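Who signs off on cases once the arms do the handling?

Iara Yáñez
Our returns bench at Stamevard now has two arms turning the suitcases. There are 9 of us on shift. Does the old inspection sheet still apply, or does the operator only watch for stops? 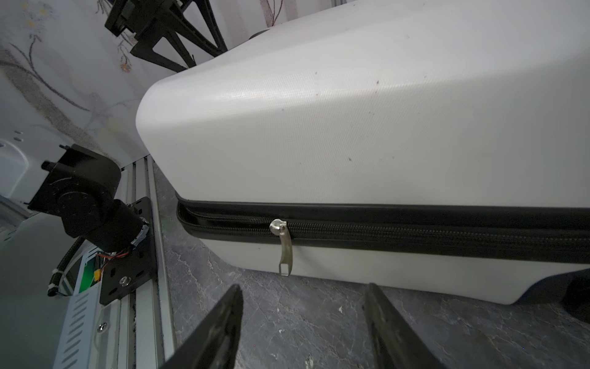
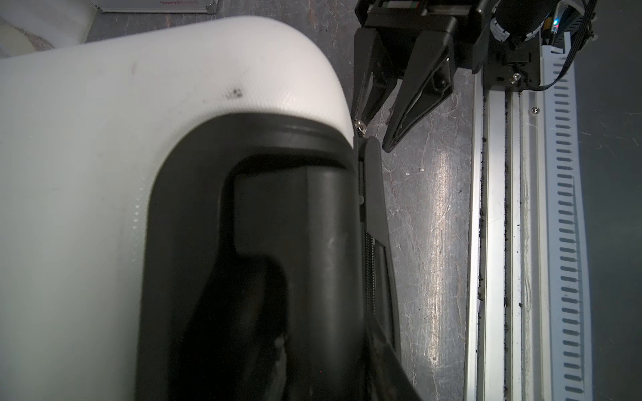
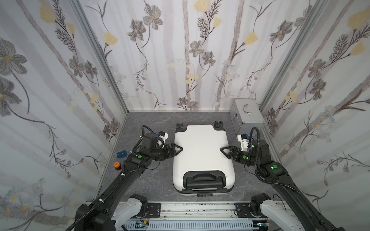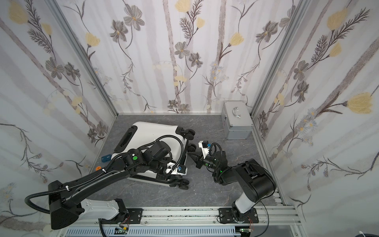 I used to check zippers and wheels by hand and sign per case. Now I have a stop button and 28 cases in a queue – no line on the sheet for that.

Fidel Riquelme
Keep the sheet. Add a column for operator stops and sign per batch of six. At Ulenia we also rotate off the station after 95 minutes.

tapia_dock
ask your lead, ours just dropped the sheet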